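Packing Assistant, Snack Packets (part-time)
Kuster Home Services, Ulten site

Duties: collect small wrapped snacks from beds and quilts, sort by wrapper type, place in the gray tray. Packets must not be crushed.
Shift: 3 hours, start 7 a.m.
Pay: 1,890 per month.
Requirements: steady hands; able to tell similar wrappers apart. Reading Chinese is a plus.
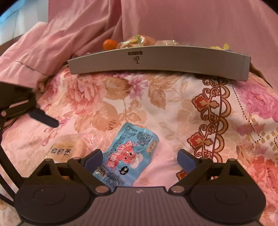 Snack packets on a floral quilt, tray behind.

Apply by the end of December, ref. 179.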